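Why Is Brown Paper Brown?

Hi again! It's Britta here, and I have paper on the brain. A reader called Lakmal wrote in to ask why parcels and lunch bags are nearly always brown when the paper in his exercise book is white. Great question, Lakmal. I had to go and read a fair bit before I could answer it properly.

Let's start with a tree. If you could zoom right in on a bit of wood, you'd find it's built out of long, thin threads called fibres. The fibres are mostly made of something called cellulose (say it SELL-yoo-lohss). Cellulose on its own is a very pale colour, nearly white. So where does the brown come from?

The brown comes from the glue! Trees have their own natural glue called lignin (LIG-nin), and it holds all those fibres together so the tree can stand up tall in the wind without flopping over like a wet noodle. Lignin is what makes wood hard. It also goes brown when you cook it, and cooking is exactly what happens at a paper mill.

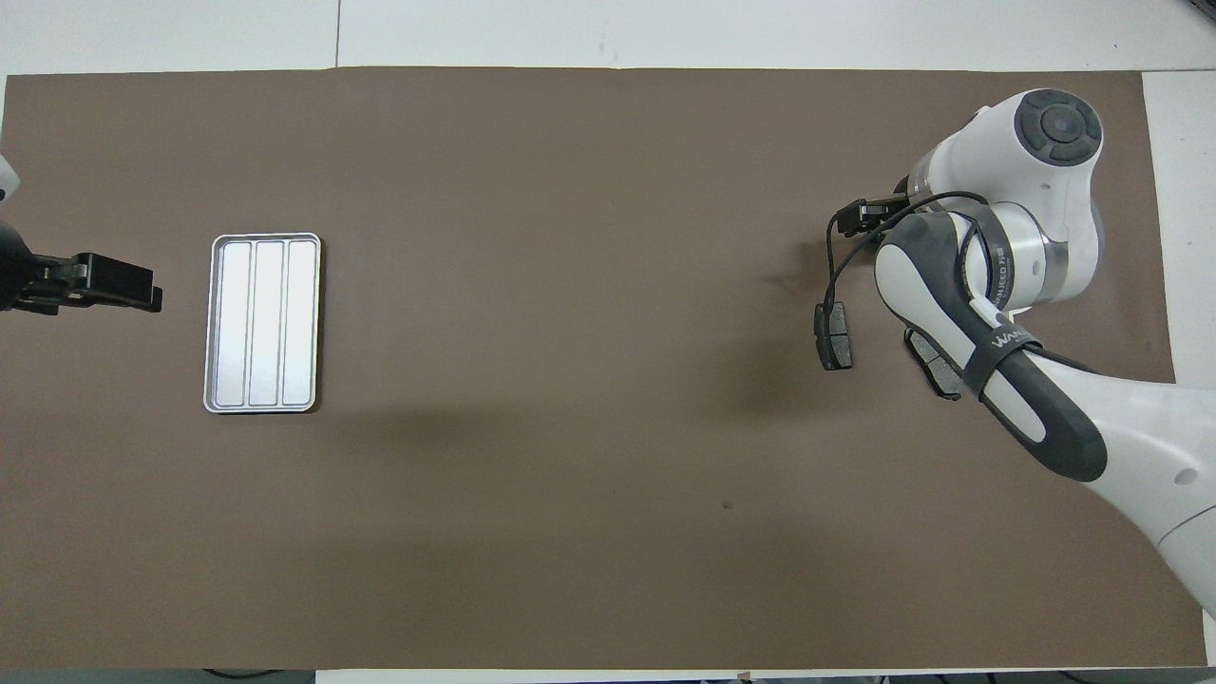

So, the cooking. First the logs lose their bark, and then they get chopped into chips that would fit in your hand. The chips go into a giant pressure cooker with some strong chemicals (definitely not a recipe for your kitchen), and after a few hours most of the lignin has dissolved and the fibres have come apart. What's left is a soggy brown mush called pulp. My friend Eliseo worked at the mill in Plodton for years and he says you could smell the place from the next town over. Rotten eggs and boiled cabbage, that was his description. The stink comes from sulphur in the chemicals, and modern mills work hard to trap it.

Next, the pulp gets washed and mixed with loads and loads of water, until it's thinner than the thinnest soup you've ever had. It's spread over a moving screen, the water drains out through the holes, and the fibres settle down in a tangle. Then big rollers squeeze it and hot rollers dry it, and off it comes at the other end as one very long sheet of paper.

If you stop there, your paper is brown. To get the white kind, the mill has to bleach the pulp, which takes out the last of the lignin and the colour along with it. That's an extra job and it costs extra money, so if you only want to wrap a parcel, why bother?

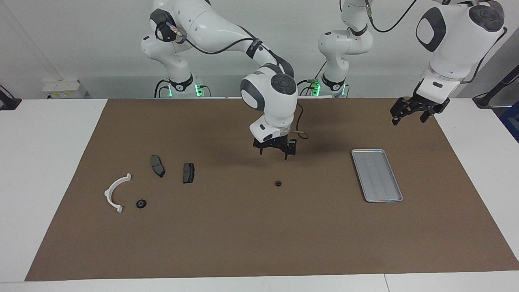 Brown paper has another name, kraft paper. Kraft is a German word for strength, and it really is tough stuff. The cooking leaves the fibres nice and long, and long fibres grab onto each other better than short ones. Think about trying to pull apart a bowl of spaghetti compared with a bowl of rice!

You can see the fibres for yourself. Tear a strip off an old paper bag, slowly, and look closely at the torn edge. See the tiny fuzzy hairs? Those are the fibres. Now turn your bag and tear it the other way. Did one tear come out straighter? Most of the fibres line up in the direction the paper was travelling through the machine, and paper tears more neatly along that line. Grown-ups call it the grain.

Here's one more to try. Put a piece of newspaper on a sunny windowsill with a coin on top and leave it for 5 days or longer. Newspaper is usually made by grinding up the wood, so a lot of the lignin stays in. When you lift the coin, the paper around it should have gone a bit yellow, with a paler circle where the coin was sitting. Sunlight and air change the colour of lignin, and that's why old newspapers in your nan's cupboard look like weak tea.

Rocío at the Skuncombe library is keeping a wall for your torn edges and coin circles, so drop yours in at the front desk and write your first name on the back. Next time I'm answering a question about why glue doesn't stick to the inside of the bottle.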